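Seed Library News from Londitdale

Well, friends, it has been a lovely busy stretch at the seed library, and I hardly know where to begin, so I will begin with the beans. We now have over 300 packets in the drawers, and a good many of them are pole beans (you all do love your pole beans!). If you took some home last spring, please remember that we'd be so happy to have a few back, dried well and labeled with the variety and the year. A plain envelope is fine.

Araceli Cárdenas has gone through the tomato drawer from front to back and set aside 20 packets that are getting old. They may still sprout – tomatoes are forgiving that way – so she is offering them free to anyone who wants to try their luck on a sunny windowsill. Take two or three and sow them thickly.

Noémie Tanguy will give her talk on starting onions and leeks at 2 in the afternoon, toward the end of February, and the exact day will be posted on the door at Prunavgate as soon as we have it. Her leeks last year were the talk of the whole street, and she has promised to bring her soil mix along so we can all get our hands in it.

One more thing on lettuce, as several of you asked: it likes light to sprout, so press the seed gently into damp soil and barely cover it. Mine always goes in too deep when I'm in a hurry. 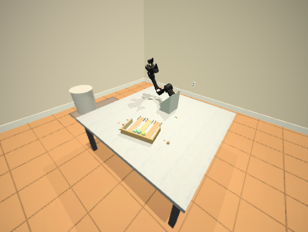 Peas are a different story and want to be a good inch down, with something to climb from the very start.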